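Sorting the plates in Sultcombe

The kitchen supply room on the ground floor of the Sultcombe community hall is open two mornings a week. It lends out plates, cups and serving dishes to people who are putting on a party or a meal and don't want to buy disposables. The woman who runs it asked that her name be left out. She has been doing the job for nearly 2 years and was happy to talk about plates for most of a morning.

There are 1065 pieces on the list at present, and most of them are plates. The collection began as one box left over from a school that closed in Farkum. The box held children's plates in plain colors, and those are still the ones that go out most often.

"People come in for the white ones because they think they ought to have white," she said. "Then they see the colored ones on the shelf and they change their minds. I'd say more than half leave with color."

The colored plates are kept by color and never by size, which was her decision. When she took over, they were stacked by size, with every color mixed together, and packing an order took her most of an afternoon.

"Somebody wants all blue, and you're going through the whole pile like a deck of cards. Now blue is on the left, then the next color, then the next. I can fill an order in ten minutes if the phone stays quiet."

The plates she likes best are round and shallow, with a rim that stands up only a little. A deep plate takes up more of the shelf and tends to lock onto the one under it. A matte finish helps as well. Shiny plates show every knife mark, she said, and they slide when you carry a tall stack down the steps to the parking lot.
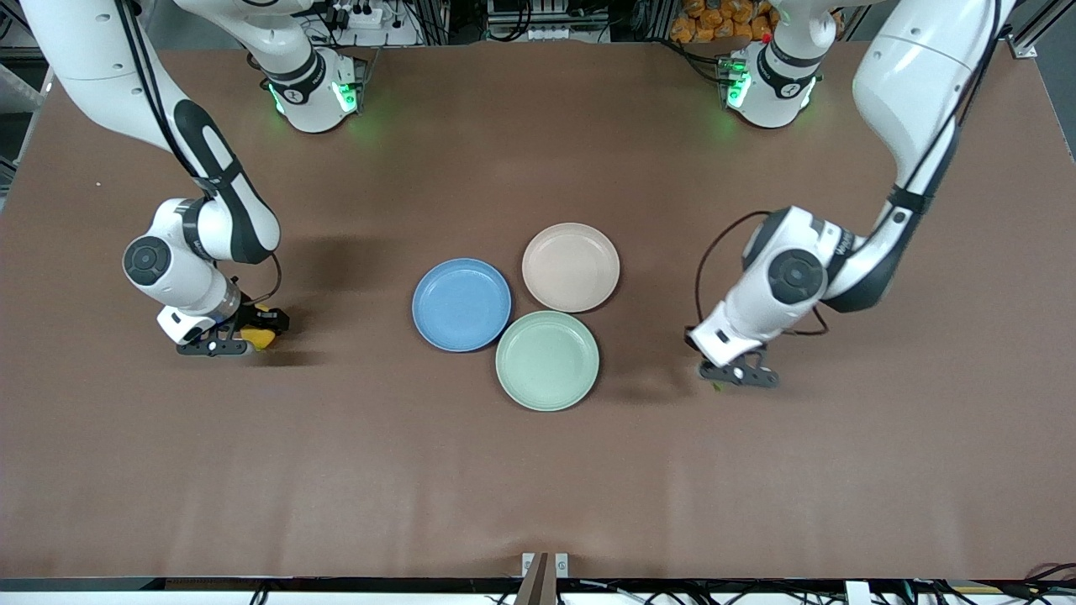 Round plates on a brown tabletop, with the light blue one on the left.

Sorting is the part of the work she explains most carefully to new helpers. Small items are matched to a plate of their own color before anything gets packed – picks, counters, little table markers, whatever came with the order. She started doing this after a birthday order went out to a family on the Grumeck road with the wrong set of markers in it.

"They were nice about it, but I had to drive over there," she said. "So now it all gets laid out on the table first. Each color has its plate, and the small things go on the plate. If there's something left over on the table at the end, you've made a mistake somewhere."

She keeps the plates close together while she does this. Spread out across the table they look tidier, but she finds she loses track of the small pieces when she has to reach.

Washing is left to the borrower, though she washes a good share of them again. The rule sheet, last changed in June, says warm water, a soft cloth and no scouring pads. Tomato sauce is the main problem. She has tried baking soda paste, sunlight and a cleaner that a borrower swore by, and she thinks sunlight does the most, if you can wait a few days for it.

Breakages and losses are written in a notebook by the door. The count for the past year stands at 61, which includes cups. She does not charge for a single lost plate. For a whole stack she does, and she has had to do it once.

The next job is shelving. The present shelves came out of the old Radonjić bakery on Mill Street and were built for bread trays. They are 760 millimeters deep, so the back row is out of reach unless you take down the front row first.

"I know there are yellow plates back there that haven't been out since I started," she said. "I can see the edges of them. I'm not moving two hundred plates to get at a dozen."

She would like shelves half that depth, along two walls, with a gap underneath for the crates. A carpenter has been in to measure and has promised a price. Until then the orders for yellow are filled from the front, and larger ones are made up with green.

The supply room is closed for the first half of August. Orders for after that can be left in the box by the side door.

31/07/2023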